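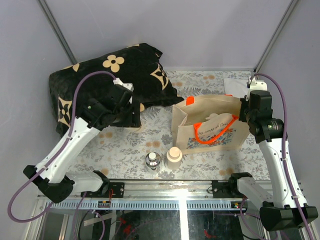 Léonie Deschamps reckons you should just throw it all in, because a bag is a bag and the bottles sort themselves out.

Do they? Try it with a cotton tote. Cotton has no stiff sides, so whatever you put in leans on whatever is next to it.

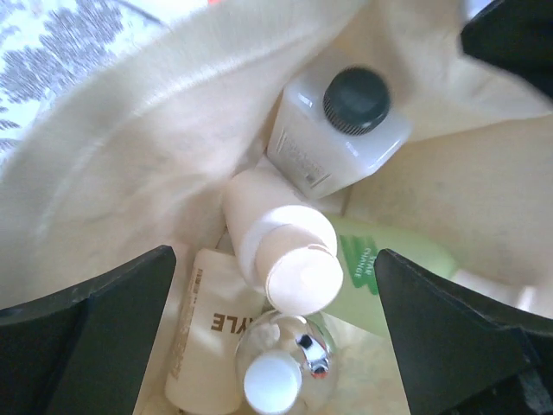 Big bottles first, then. People also say standing them upright stops leaks. I'm not so sure. A loose cap leaks when the bag tips over, however neatly you packed. Twist every cap shut and check it yourself.

Home | Things at Home | Ask Us

More to read
Why do cushions go flat?
Do 3 bags beat one?

Contact Flellside | Back to top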